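그리퍼가 사람 손을 문 날의 기록 (다친 데는 없어요)

지난번 글에서 Clado 손목 커넥터 얘기를 한다고 해놓고 한참 비웠네요. 그 사이에 일이 좀 있었습니다. 제목 보고 놀라신 분들 계실 텐데, 물린 건 제 왼손 검지고요, 장갑 위로 살짝 집힌 정도라 자국도 안 남았어요. 그래도 그날 심장은 진짜 내려앉았습니다ㅎㅎ

저희 팀이 요즘 하는 건 핸드 그리퍼 두 개를 양손에 들고 탁상용 소품을 만지는 동작을 모으는 작업이에요. 프로젝트 이름은 Orach. 조명 켜기, 갓 각도 바꾸기, 스탠드 밀기 같은 소소한 동작들이고요. 한 동작이 25초쯤 걸리는데 이걸 200번 채워야 한 세트가 끝나요. 하다 보면 정말 멍해집니다.

사고는 오후 4시쯤, 제일 졸릴 때 났어요. 오른손 그리퍼로 조명 갓을 돌리고, 왼손 그리퍼는 잠깐 책상에 내려놓은 상태였거든요. 그런데 내려놓은 왼쪽 턱 사이에 실 보푸라기 같은 게 끼어 있길래 아무 생각 없이 손가락으로 떼려고 한 거예요. 그 순간 턱이 탁 닫혔습니다. 방아쇠는 건드리지도 않았는데!

처음엔 당연히 제가 뭘 잘못 눌렀겠거니 했어요. 그런데 로그를 열어 보니 방아쇠 값은 계속 0이고, 모터 쪽에는 닫으라는 명령이 들어가 있더라고요. 이 명령이 어디서 왔는지 찾느라 그날 저녁을 통째로 날렸습니다. 제어 보드는 Itach 걸 쓰는데, 이 보드가 통신이 잠깐 끊겼다가 붙으면 마지막으로 받은 명령을 그대로 다시 실행해요. 마지막 명령이 하필 "닫기"였던 거죠. 놓기 전에 물건을 잡고 있었으니까요.

그럼 통신은 왜 끊겼느냐. 범인은 케이블이었어요. 왼쪽 그리퍼에서 나오는 케이블이 책상 모서리에서 꺾이는데, 거기가 계속 눌려서 속의 선 하나가 거의 끊어져 있었습니다. 손으로 살살 구부려 보니까 6번 구부리는 동안 접속이 두 번 떨어졌어요. 겉피복은 너무 멀쩡해서 눈으로는 절대 못 찾았을 거예요. 저는 그 케이블을 매일 아침 점검표에 "이상 없음"이라고 적고 있었고요... 반성합니다.

솔직히 더 무서웠던 건 비상정지예요. Sleiman 사무실에서 물려받은 비상정지 버튼이 있는데, 이게 로봇 팔 전원만 끊고 핸드 그리퍼 전원은 안 끊는 배선이었어요. 물렸을 때 제가 반사적으로 버튼 쪽을 봤는데, 눌렀어도 소용이 없었던 거죠. 이사 오면서 그리퍼 전원을 따로 뺐고, 그 뒤로 배선도를 고친 사람이 없었던 모양이에요. 저도 그중 한 명이고요.

그래서 뭘 바꿨냐면요. 우선 펌웨어에서 재접속하면 무조건 모터 힘을 풀게 했습니다. 명령 재실행은 아예 꺼버렸어요. 다음으로 비상정지에 그리퍼 전원을 같이 물렸고요. 케이블은 양쪽 다 새걸로 갈고, 꺾이는 자리를 없애려고 늘어뜨리는 방향을 바꿨습니다. 그리고 턱 근처에 손 넣을 일이 있으면 전원부터 내리기. 당연한 건데 당연하게 안 하고 있었네요.
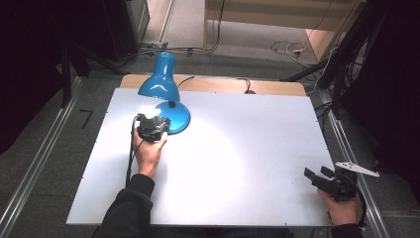 전류 제한도 낮췄어요. 원래 900mA였는데 저희가 다루는 물건에 그만한 힘이 필요할 리가 없거든요. 예전에 Clado로 무거운 공구 잡던 시절 설정이 그대로 남아 있었던 거예요. 낮추고 나서 제 손가락으로 직접 시험해 보려다가 팀원들한테 혼나고 스펀지로 했습니다. 스펀지가 눌리는 정도를 보니까 확실히 순해졌어요.

남은 숙제도 있어요. 재접속 때 힘이 풀리면, 뭔가 들고 있던 중이면 그게 떨어지잖아요. 조명 같은 건 책상 위에서 움직이니까 괜찮은데 유리컵 넘어가면 얘기가 달라져요. 천천히 힘을 빼는 방식도 생각해 봤지만 그러면 손가락이 물렸을 때 또 문제고... 일단 컵 동작은 전부 뒤로 미뤄뒀습니다.

혹시 비슷한 장비 쓰시는 분들은 오늘 한번 그리퍼를 닫은 채로 통신선을 뽑았다가 다시 꽂아 보세요. 물론 손은 빼고요! 보드 설정에 따라 다를 것 같은데, 결과 나오면 댓글로 좀 알려주세요. 커넥터 얘기는 다음 글에 진짜로 쓸게요.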